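Hollia Opens Small-Apartment Storage Room in Arnport

ARNPORT, April. Home goods maker Hollia has opened a furnished room at its Arnport store where shoppers can see how everyday storage works in a small apartment. The room was planned by Priit Kütt and will stay in place for 90 days.

Laundry, a table and food storage share one space. The layout is meant for renters who prepare meals, fold clothes and put away groceries in the same few square feet.

Two products are on the tabletop: the Trirkley shelf, with black wire mesh and light wood, and the Garrido basket, in yellow. The shelf sits directly on the table and needs no wall mounting. Fruit and vegetables can be sorted in the basket and moved as needed.

The Trirkley shelf and Garrido basket on a white tabletop at the Arnport store:

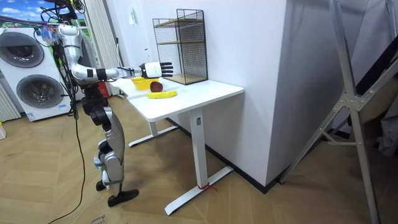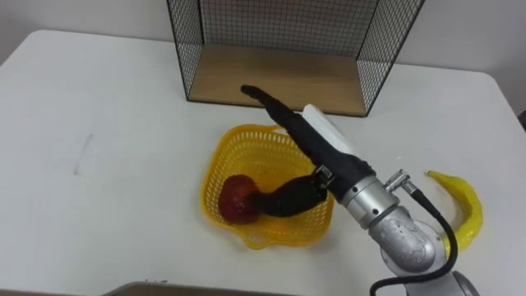
Prices and Availability

The Garrido basket is on sale now in Arnport and comes in 7 colors. The Trirkley shelf follows in May. Both are sold separately, and the table is not part of either set.

"People asked us where the groceries go when the table is also the counter," said Folasade Bako, product manager at Hollia. "We wanted them to try it at full size before they buy anything."

The room is open during store hours and no booking is needed. Staff will give short talks on kitchen storage daily at 2 p.m.

Press contact: Folasade Bako, Hollia, Arnport, extension 1776.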